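Kohlhase County Private Well Testing Project
Progress report to the Mollier Fund, second reporting period
Submitted by Rosemarie Fuchs, project manager

Summary

The grant pays for free testing of private household wells in the Grulevik and Matau townships, with follow-up advice to owners whose water fails. Our target over the life of the grant is 952 wells, the full number on the county's registered list for the two townships. Testing in Grulevik is nearly finished. Testing in Matau started late and is behind the schedule we gave you in the proposal. We are on budget overall, though one line is overspent and another is underspent, and we ask at the end of this report to move money between them.

Work since the last report

At the time of the last report we were still sending letters and waiting for people to call. The response to the letters was poor. Many went to absentee owners or to people who had died, and a good number of households threw them out thinking they were from a water softener company. In May we dropped the long letter and replaced it with a postcard that has the county seal on it and a phone number in large type. Calls went up the same week and have stayed up.

We also changed how the bottles go out. Under the old system a field worker made two visits, one to explain and drop off the kit and one to collect it. Most owners are able to fill the bottles themselves if the instructions are clear, so we now mail the kit or leave it at the feed store in Grulevik for pickup. A field visit is kept for people who ask for one, for wells with no outside tap, and for any retest after a bad result.

The Saturday drop-off at the Grulevik fire hall has been the most useful change. Bacteria samples have to reach the lab within the holding time, and weekday collection did not suit people who work out of the county. The lab agreed to take in samples on Saturday afternoon if the cooler gets there before 2:00 p.m. We have made that cutoff every week but one, when the bridge at the south end of Kohlhase Road was closed and the driver had to go around by the quarry. The samples in that cooler were thrown out and all of the owners were sent new bottles at our expense. 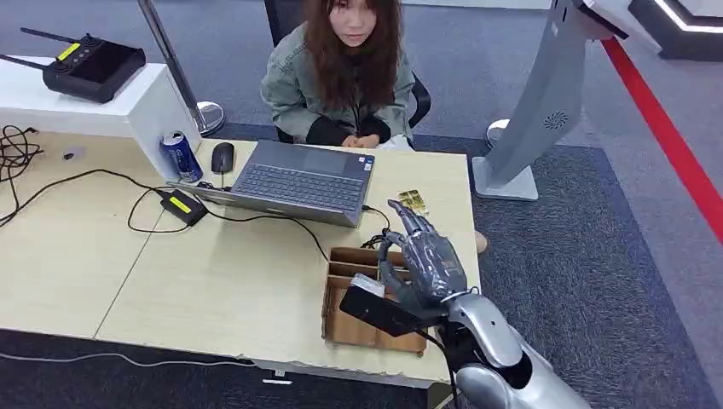
Phone follow-up takes longer than we planned for. The proposal allowed ten minutes for each household with a failed result. A first call about coliform can be done in that time. A call about arsenic or nitrate usually cannot, and it is often followed by a second call from a spouse or a grown child who wants to hear it all again. We are now booking half an hour for those calls and making them in the late afternoon. Written results still go out by mail to everyone, pass or fail, on the one-page form we sent you in draft last year.

Results in Grulevik

Grulevik results are in line with what the older county reports suggested. Most of the wells that failed did so on total coliform, and most of those are dug wells or older drilled wells with the casing cut off at or below the ground. In a typical case the well cap is cracked or missing and surface water is getting in. These are cheap to fix. After a new sanitary cap and a chlorine treatment, the majority of the retests have come back clean.

Nitrate is a problem in one part of the township, along the river flats where there has been row cropping for a long time. There the owners have fewer options. Shocking the well does nothing for nitrate and neither does boiling. We have told households with infants not to use the water for formula and have given them the county health office number. Seven households in this group have since put in under-sink treatment, and the others are buying water or have not told us what they decided.

We found arsenic over the limit in a small number of drilled wells on the ridge. This was not expected. The county geologist's office has asked for the well depths, and we have passed these along where the owner signed the release. A few owners declined to sign because they are thinking of selling. We have not pressed them.

Matau

Matau was supposed to begin in April and began in late June. There were two reasons for the delay. The township clerk's list of parcels turned out to be out of date, and the map grid it used did not match the county's, so the two had to be reconciled by hand. We also lost our field worker for that side of the county to a full-time job with the road department. Her replacement began in June and is now fully trained.

Matau is also harder to work in. The houses are farther apart, there is no feed store or fire hall with regular hours, and cell service is bad north of the church. We tried an evening drop-off at the school and got very few people. A table at the Matau transfer station did better, as most households go there every week, and we will run that through October. After that we will lose outside taps to freezing and will have to go into houses for samples, which makes each visit slower.

We expect to finish Matau one quarter later than the proposal said. This does not change the end date of the grant, as we had left a quarter open at the end for retests. It does mean that retests and first tests will overlap, and the lab has been warned.

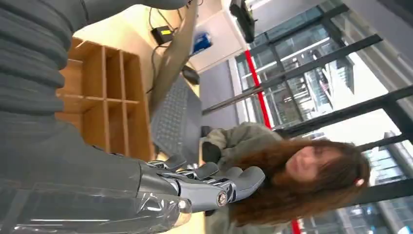

The repair fund

The grant includes a small fund to help owners pay for repairs. The rule we set was up to $100 for a cap and fittings on request, and up to $2,000 toward casing work or treatment for households under the income line. The smaller payments have gone quickly and with no trouble. The owner sends a receipt and a photo of the new cap and we mail a check.

The larger payments have been slow. We have approved few of them and paid fewer. Owners need two written quotes, and there are only three licensed well contractors who will come out to this end of the county. One of them does not give written quotes for jobs of this size. We have changed the rule so that one quote is enough if a second contractor was asked and did not answer within 40 days. You were told of this change by email and had no objection.

We have also had complaints about the income form. It asks for two years of tax returns, which several older residents do not have because they are not required to file. We now accept a benefits letter.

Records and supplies

All results are entered in the county's well database, with a paper copy of the lab sheet kept on file. Data entry is up to date for Grulevik and two weeks behind for Matau. In the spring we found that some results had been entered under the mailing address in place of the well address. These were checked against the lab sheets and corrected, and the entry form now has the two addresses on separate screens.

Bottle prices rose in the summer. We bought ahead and have enough for the rest of Matau, including retests. Ice packs are a continuing small cost, as owners tend to keep them.
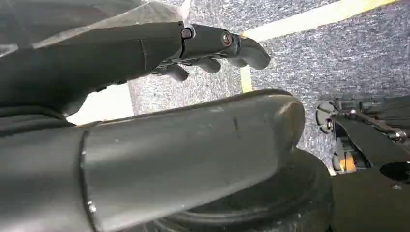 Kit packing is the one part of the work that has outgrown its space. Each kit needs a bacteria bottle with the seal unbroken, a metals bottle, a nitrate bottle, the instruction card, the chain of custody form and a return label, and packing in small lots between phone calls led to kits going out with a form missing. It is now done in one batch on a weekday morning, with a second person checking before the box is taped. The metals bottles come from the lab with a little acid in the bottom, and a carpeted floor is a poor place for a leaking one, so those are now opened and checked over a plastic tray. The county has offered us a room with a sink and a hard floor in the highway building from the start of next quarter, at no charge to the grant.

Budget

Spending to date is within the total. Lab fees are as planned. Mileage is over, mainly because of Matau and the second trips for retests. Staff time for phone follow-up is also over by a small amount, which has been covered from the training line. The repair fund is well under, for the reasons given above. A full table by budget line is attached separately.

We ask to move part of the unspent repair money to mileage for the two winter quarters. We would leave enough in the repair fund to cover every application now open and the number we expect from Matau if the failure rate there is like Grulevik's. If the rate is higher we would come back to you before turning anyone away.

Next period

In the next quarter we plan to close out first tests in Grulevik, including the seasonal camps on the lake road, where the owners have asked to be done before they drain their lines. Matau testing will go on at the transfer station and then house to house. We will hold a meeting on arsenic for the ridge households at the Grulevik town hall, with someone from the county health office there to answer questions about treatment. The meeting was first set for September and was put off when the hall roof was being repaired.

We also owe you the comparison of dug and drilled wells that was promised in the first report. The Grulevik half is drafted. It will be sent when there are enough Matau results to make the other half worth reading.

Questions on this report can be sent to Rosemarie Fuchs at the project office.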